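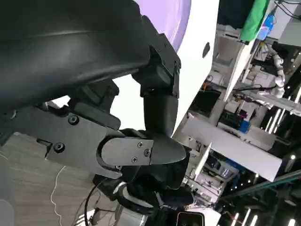 Gripper and arm, side cover plate with three screws.

May 2, 2019

Mixer trial, syrup base, Drondthorpe pilot room

Carried on with the Lambrakis agitator in the 40 gallon tank. Aim for the day was to get the thickener into the syrup base without lumps and settle on a starting speed for the Bisero order. Cold water first, then sugar, then thickener through the hopper.

First batch was poor. I had the shaft clamped straight down the center of the tank and the whole load just went around in a circle. The powder sat on top in a ring and the vortex pulled air down to the blades. Let it run until the powder went under, then drew a sample off the bottom valve. Plenty of fisheyes and a lot of foam. Dumped it.

For the second batch I moved the clamp off center and tipped the shaft over one notch. No baffle. Much better turnover, with the surface rolling toward the near wall and going under there. Fed the thickener by hand at the spot where the surface dips, slower than the sheet says. Sample passed through the coarse screen with only a few soft lumps, and those broke up with a spatula. Left it turning at low speed over lunch and the second sample was clean. 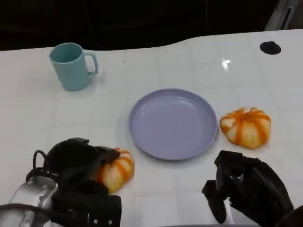 Air motor is still hunting. It holds speed while the batch is thin, then sags as the thickener takes up, and I end up nursing the needle valve. Checked the line filter and drained the bowl, no change. I think the regulator is too small for this motor, but I have no other one here to swap in. If we stay with air on this tank we should order the next size up. The electric drive would hold speed better, but it means a new mounting bracket, and the one in the Skirnik catalog only fits the older clamp. Need to ask them before anyone cuts metal.

Tried the high speed head for a short run at the end, 3,000 rpm on the dial. Too much for this product. It pulled foam in right away and the batch went cloudy. Fine for wetting out a small premix in a bucket, so that may be the way to go - make up the thickener as a slurry first, then add it to the tank with the big prop turning slow. Not tried yet.

Seal: slight weep at the lower bushing after the second batch. Wiped it down, ran water, and it came back. Could be the O-ring, could be that the shaft is a bit bent. Did not have the dial indicator to check. Please don't run anything sticky on this shaft until it has been looked at.

Cleaning took longer than it should. Syrup gets behind the hub of the lower prop where the set screw sits and a hose won't shift it. Had to pull the prop off and soak it. Hub is back on with both set screws tight, flat side of the shaft facing the mark.

Next:
- slurry premix, then same tank setup, shaft off center
- regulator price, one size up
- ask Skirnik about the bracket
- pull the bushing and check the shaft
- Bisero want their samples in August, so the speed needs to be fixed well before then

Samples from batch 2 are in the cold cabinet, bottom shelf. The two jars with no lid labels are mine too, leave them there.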